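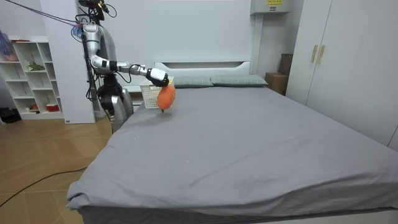 Room-tidying robot, weekly walkround
Site: Brendurska, show bedroom
Date: 2018-08-26

1. Cables clear of the walking route – NO
There's a black one over the floorboards to the side of the bed. I've tripped on it before and I'm sure I will again, so can we please have a cover strip?

2. Arms move freely, no rubbing – OK
Both fine. I still jump a bit when the elbow swings out!

3. Gripper lets go when told – OK
Tried it 11 times with the soft toys, no sulking.

4. Stop button within reach of whoever's on shift – OK, just
Mivero want it by the door. I'd sooner have it in my hand, and so would the rest of the housekeeping lot.

5. Bed and basket at the agreed height and place – OK
The basket lives at the head of the bed. Please don't shift it when you change the sheets (I did, in the first week, and had to redo the whole set-up).

6. Staff happy with the new rota – PARTLY
We do far less bending and picking up now, and my back is grateful. But it's a lot more standing and watching, and the afternoons drag. Could we swap every hour with the Tully rooms? I've asked twice.

7. Training sheet signed – NO
Two of us still to do. Booked for November.

Next check: after 100 more runs, or sooner if anything squeaks.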